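6 Surface preparation and application

6.1 Before you start

This section covers the application of Clirus hardwax oil to interior timber bench tops, tables and shelving. It does not cover floors, which need the harder-curing Clirus F grade, or any timber exposed to weather.

Clirus must not be applied over polyurethane, lacquer or shellac. If the existing finish is unknown, place a few drops of water on the surface and leave them for ten minutes. Water that stays beaded indicates a film finish or a sound oil finish. Go to 6.2. Water that darkens the timber indicates bare or worn timber. Go to 6.3.

Room temperature should be above 15 °C and relative humidity below 70 per cent for the whole of the curing period.

6.2 Removing an existing finish

1. Clear the surface and remove any fittings that project above it.
2. Scrape off loose or flaking finish with a cabinet scraper held at a low angle.
3. Sand with 80 grit, working along the grain. Replace the disc when it loads up.
4. Vacuum the surface, then wipe with a cloth dampened with methylated spirits.
5. Repeat the water test in three separate places, including one near an edge.

CAUTION: Finishes applied before the 1970s may contain lead. Do not dry sand until the finish has been tested.

6.3 Final sanding

1. Sand with 120 grit, then 150 grit. Do not go finer than 180 on pale timbers, as the oil will not key evenly.
2. Raise the grain by wiping with a damp cloth. Allow two hours to dry.
3. Sand lightly by hand with the last grit used.
4. Vacuum again. Do not use a tack cloth; the residue interferes with curing.

End grain takes up more oil than face grain and will finish darker. To reduce the difference in colour, sand end grain one grade finer than the rest of the piece.

6.4 Mixing

Clirus is supplied in 1000 mL tins. Stir for three minutes with a flat stick, lifting from the bottom. Do not shake. The matting agent settles in storage, and an unstirred tin will give a glossy first coat and a cloudy second.

Decant 100 mL at a time into a shallow tray and reseal the tin. Discard any oil left in the tray at the end of the session.

6.5 First coat

1. Apply a thin coat with a white non-abrasive pad, first across the grain and then along it.
2. Leave for 15 minutes.
3. Wipe off all excess with a lint-free cotton cloth. The surface should feel dry to a light touch.
4. Look along the surface towards a window. Wipe again wherever a wet edge shows.
5. Allow 22 hours before the second coat.

WARNING: Oil-soaked cloths can ignite without a flame or spark. Lay them flat outdoors to dry, or submerge them in water in a lidded metal container. Do not leave them bunched up or put them in a household bin.

6.6 Second coat

Apply as for the first coat, using half the quantity of oil. On light-coloured timber, check the middle of the top as well as the edges, as thin patches are harder to see there.
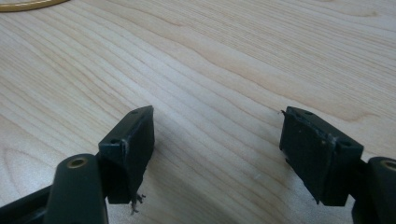

Sheena Haldane writes that on her pale top the second coat was still tacky after two days, and asks whether it should be stripped. Stripping is not required. Tackiness at two days means that too much oil was left on the surface. Proceed as follows:

1. Dampen a white pad with fresh oil and rub the tacky area until it loosens.
2. Wipe dry with clean cotton, turning the cloth often.
3. Increase ventilation and leave for a further 22 hours.

If the surface remains tacky after this, wipe with mineral turpentine, allow to dry overnight and repeat 6.6.

6.7 Curing and first use

Light use is permitted after two days. Full cure takes 14 days. During this period do not cover the surface, place rubber-footed items on it or clean it with anything other than a dry cloth.

After full cure, clean with a damp cloth and a pH-neutral soap. Ammonia, bleach and vinegar will dull the finish.

6.8 Storage

Wipe the rim of the tin before closing. Store upright between 5 and 30 °C. A skin on the oil may be cut out and discarded if the liquid beneath is clear. Strain the remainder through a paint filter before use. Thickened oil cannot be thinned back and should be taken to a paint collection point.

For maintenance coats, see section 7.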